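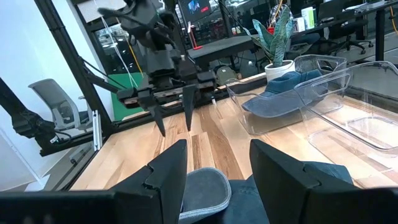 From: Raili Kemppainen
To: Astden sewing list
Date: Thursday, March 27, 2025
Subject: Re: Bucket hats, storing and sorting

Vilja Suominen wrote:
> I have 25 hats to get ready for the spring table and they are all in
> one big bag right now. The brims are getting creased. Does anyone
> store theirs flat, or nested, or what? Also, is it worth splitting
> the denim ones from the plain cotton? They look alike to me once
> they are folded.
>
> Vilja

Vilja,

I would get them out of the bag first. Clear plastic bins with the hand holes in the sides work well for bucket hats. You can tell what is in them without a label, and they are easy to carry from the car. Put the hats in crown up and let the brims sit however they like. A soft brim can hang over the side of the bin for a day or so and be fine. What creases it is weight on top, so don't fill the bin and then set another one on it.

I nest mine in stacks of two, never more. Lauri nests his deeper and says he has no trouble, but his brims have heavier interfacing than ours.

On sorting – yes, I would split them. The dark blue ones are the hardest. Do it on a bare wood table in daylight, one bin for denim and one for everything else, and go by the feel of the cloth and the edging. If a hat has a light gray edge, keep it with the others like it, as people tend to ask for those together.

For creases you already have, use steam and a rolled towel inside the crown. Thirty seconds on each side of the brim, then leave it alone until it cools.

I have a spare bin you can borrow until September. Veikko can bring it over if you tell him which day.

Raili K.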